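4. Difficulty, patience and the second controller

4.1 What the players were asked to do

Having established in the previous section that people say they like hard games, we turn to what they do when given one. Flostska is a side-on platform game for one or two players, released by Ornoritz as a downloadable title and later put on a cartridge for people who like to own things. It has 18 levels, a map screen, a shop that sells hats, and a difficulty menu with 3 settings named Gentle, Fair and Semutska. The last is the name of the mountain on which the game is set, and also, by the middle of our study, a word several players used when they dropped something.

The settings differ less than the menu suggests. Enemies have the same amount of health on all of them and appear in the same places. What changes is the distance between checkpoints, the width of some ledges, and the time the player has to press the jump button after walking off an edge. On Gentle this last allowance is generous enough that one can fall for a while, think about it, and then jump. On Semutska there is no allowance at all, and the player who leaves a ledge has left it.

We asked pairs of players in Bragança to play from the first level for as long as they wished, in the evening, in a room with a sofa. Nine pairs chose their own setting and nine were given one by us. Players could change the setting at any time from the pause menu, and were told so twice. The game itself also tells them so, in a cheerful box that appears after repeated deaths and which was, without exception, dismissed at speed.

4.2 Pride and the pause menu

The pairs who had chosen Semutska for themselves were very slow to give it up. They would replay the frozen bridge in the fourth level long past the point at which either of them was enjoying it, and when asked afterwards described the bridge as "good" and, in one case, "fair", a word with a particular meaning in that menu which the speaker did not seem to notice. The pairs who had been given Semutska by us changed it much sooner, usually with a remark about the researchers.

We take this to mean that the setting was read as a statement about the player. A difficulty that one has picked must be defended. A difficulty handed over by a stranger with a clipboard can be lowered with a clear conscience, and the stranger blamed.

Gentle was the awkward case. Pairs who picked it tended to explain themselves before the title music had finished, citing work, age, or a younger sibling who had the good controller when they were growing up. Once playing, they talked more than the other pairs, bought more hats, and got further. None of this made them any less apologetic when we came back in.

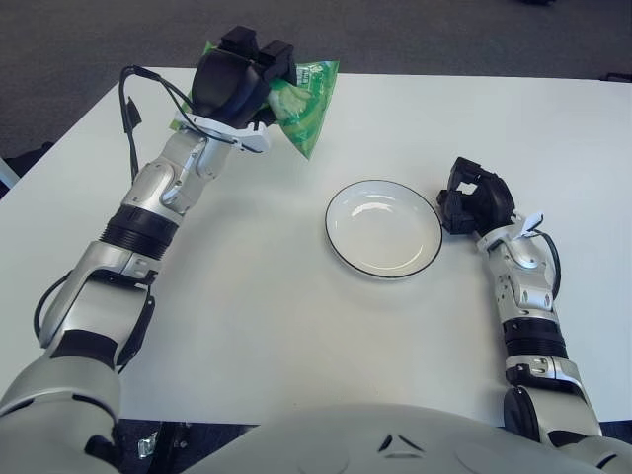 Figure 9. Two robotic arms over a white tabletop.

4.3 The second player

Two-player platform games have always had a problem with the screen. If one player runs ahead, the other must be dragged along, left behind, or put in a bubble. Flostska uses the bubble. The trailing player floats towards the leader and is released when the leader touches them, which is described in the manual as "friendly".

In practice the bubble was used in ways the manual does not mention. On the harder settings the weaker player would enter it on purpose before a difficult jump, by pressing both shoulder buttons, and be carried over in safety while the partner did the work. We had expected the stronger player to resent this. Most of them seemed delighted. They asked for it, and in the later levels they insisted on it, sometimes while the other player was managing perfectly well.

The trouble came at the boss fights, where the bubble is switched off. A player who had spent most of a level as luggage was now expected to dodge icicles, and did so about as well as luggage would. It was here, and hardly anywhere else, that settings were lowered by agreement. The conversation was usually short. The stronger player proposed it on behalf of the weaker, the weaker accepted on behalf of the stronger, and both returned to the menu with their dignity in good order.

One further habit deserves a line. Lives in Flostska are shared from a common pot, and a player who runs out may take one from the pot without asking. Every pair asked anyway. Several went on asking when the pot was empty, which suggests that the question had stopped being about lives.

4.4 Limits

The players knew each other before they came, and our results say nothing about strangers, who may well behave better. The patch released by Ornoritz in May widened the frozen bridge, so the bridge discussed here can no longer be played on any console that has been connected to the internet. We kept one that had not been. Finally, the hats have no effect on play, although we were unable to persuade everyone of this.

Related articles
Checkpoint spacing and the urge to put the kettle on
Shared lives, private grudges: co-operative play on one sofa
What do players buy when nothing in the shop is useful?
Reading the manual: a survey with very few respondents

Shares: 18
Comments: 9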